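**May -- Tokonville open day, kitchen bench**

Got there at 10 with Jitendra. Lockwood had three stations running, and we spent most of the morning at the kitchen one. Task was chopsticks in a big round pan, picked up with hand-held grippers. Roksolana Tymoshchuk ran the demo and let visitors try.
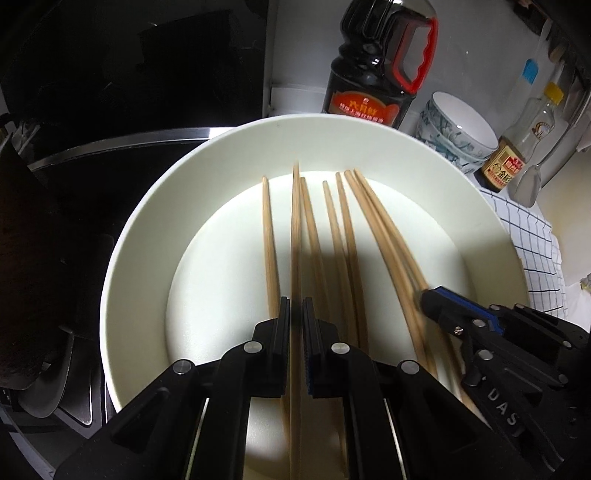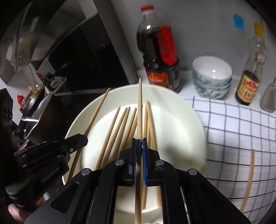 Roksolana says thin sticks are their worst item. They lie flat, they roll, and two side by side look like one. Her log stands at 2062 tries on this task, 1219 of them marked clean. She only marks clean if a single stick comes up and the neighbors stay put.

My turn: first try I came in too steep and pinched two. Better with the jaws lined up along the stick before closing. Jitendra did it faster than me but kept letting the tip swing. He thinks the linkage has some play in it. I didn't feel any.

Asked about pad wear. They swap pads every 2000 closes whether they look worn or not. We have no schedule at all for ours -- should start one.

Other stations: Brurkent had a tray sorter, nothing new since last year. Arkosov talk was full, skipped it.

To do:
- ask Roksolana for her scoring sheet
- try chopsticks on our own bench, pale pan if we can find one
- Jitendra to check linkage play on our pair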